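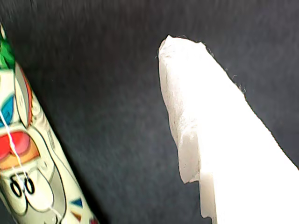 Ticket 1951 – Object placement rules, tabletop cell 2

Site: Skellcombe
Queue: Trilico cell support
Status: Open, waiting on retest
Priority: Normal

Reported issue
Grasp planner returns "no stable pose" on crumpled paper towel. Cylinders with printed labels are picked without error on the same fabric. 14 failures logged on Saturday, all on paper.

Checks done
Lighting: bright side of the towel reads as flat white. Edge detection holds on the creased side and drops out on the lit side.
Spacing: gap between cylinder and towel is clear, no contact. Meets the placement rule.
Background: dark gray fabric, plain. No change needed.
Loose material: a thin white thread lies across the cylinder label. The cell rule says stray thread and lint come off before a run. Logged as a deviation, not linked to the fault.
Gripper force: at the soft-goods limit. Do not raise it to work around this ticket.

Action
1. Lower exposure one step and rerun the Lillia calibration.
2. Retest with 27 picks, towel re-crumpled between picks.
3. Stop after two failed grasps in a row and save the log – no manual retries.
4. Keep torn paper in the test set. Section 14 of the Chiu handling guide allows ragged edges but not detached scraps.

Note, 4:10 p.m.
Step 1 complete. Calibration passed. Retest is queued for the night shift. Thread deviation copied to the cell checklist.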